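Can a Gripper Clean a Toilet? Bathroom Chores as a Test for Home Robots
Term project report, Group 2
Ardalan Talebi, Wanpen Thammasiri, Esben Hauksdóttir
Advisor: Yavuz Kurtuluş

1. Question

Floor vacuums have been sold for years, but the bathroom is still cleaned by hand. We asked which parts of toilet care a two-finger gripper could do today, and which parts it could not. The work was done at the Tukuvdale workshop in January.

2. Method

A person performed each chore with a hand-held gripper in place of bare fingers. If a person with normal eyesight and judgment cannot finish a chore through the gripper, a robot with the same gripper will not finish it either. The reverse does not hold, so our results are an upper limit.

We listed 21 chores, from pressing the flush button to replacing a seat lid. Each attempt was stopped at 600 seconds. Reaching into the bowl with a thin tool was scored separately from wiping, as the two load the fingers differently.

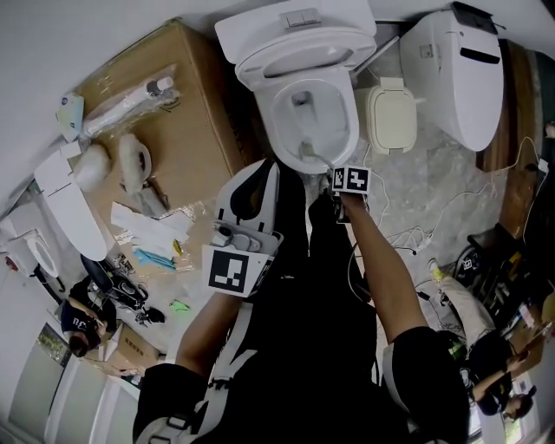
3. Results

Of the 21 chores, 16 were finished within the limit. Pushing buttons and raising the lid gave little trouble. The failures had three causes: thin tools turned between the fingers, wet cloth slipped, and small fasteners under the rim could not be reached with the gripper body in the way.

Reach was a larger problem than grip strength. Close to the porcelain, the body of the gripper takes up much of the space that a hand would pass through. Large, smooth, pale surfaces are also hard for vision software, which needs edges or texture to judge distance.
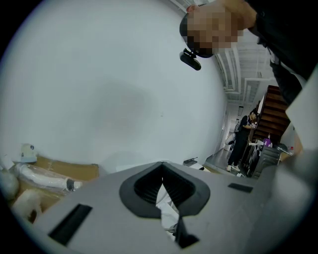
We ran the recordings through Vitix, the depth program used in our course, and its distance estimates drifted most on plain white areas. Touch sensing in the fingertips would probably help more than a better lens. We did not test this.

4. Limits

One operator, Edivaldo Nogueira, made all scored attempts, and he improved over the sessions. Chores tried late may look easier than they are. Disinfecting between rooms was left out.

5. Answer to the question

Single motions are within reach of present grippers. A full cleaning, with tool changes and a check of the result, is not.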